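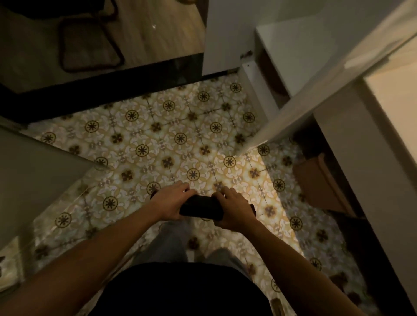 Patterned floor tiles in cream, beige and light gray, with dark-brown sunburst medallions. A dark handheld device is held in landscape position over the floor.

Encaustic-style tile is a floor and wall covering made of square units printed or inlaid with a repeating decorative pattern. The name comes from encaustic tile proper, in which the pattern is formed by clays of different colors pressed into the body of the tile. In current trade use the term also covers cement tile and glazed ceramic or porcelain tile that copies the older look.

Types
In true encaustic tile the pattern goes several millimeters deep and stays visible as the surface wears. Cement tile, also called hydraulic tile, is not fired. Pigmented cement is poured into a metal divider mold, backed with a drier mix and pressed, then left to cure. Printed ceramic tile carries its pattern on the surface only, under or within the glaze. It is thinner and lighter than the other two and does not need sealing.

Pattern
Most designs are either complete on a single tile or spread over a group of four. In a four-tile design each piece carries a quarter of the main figure, and the full figure appears only when the corners are brought together. Common figures include rosettes, stars, crosses, petals and sunbursts. A large round figure is often alternated with a smaller one placed where the corners meet, so that the floor reads as two overlapping grids. Seen at an angle, the grout lines form a diagonal network across the pattern.

The Arnby pattern books list 262 floor designs, of which 27 use a sunburst or wheel as the main figure. Yu-ting Kwan, who cataloged the books, grouped these by the number of spokes and by whether the center was plain or dotted. The Kascombe works made several of them in brown on cream.

Laying
Patterned tile is normally laid dry first to check the direction of each piece. Work starts from the center of the room or from the most visible doorway, and cut tiles are kept to the edges. Joints are narrow, and a gray or beige grout is usual with pale tile. Strongly colored grout can stain unsealed cement tile.

Care
Glazed tile can be washed with water and a mild detergent. Cement tile is sealed after laying and again at intervals that depend on use. Acid cleaners, including vinegar, etch cement tile and weaken cement grout.

See also
Cement tile
Grout
Mosaic
Quarry tile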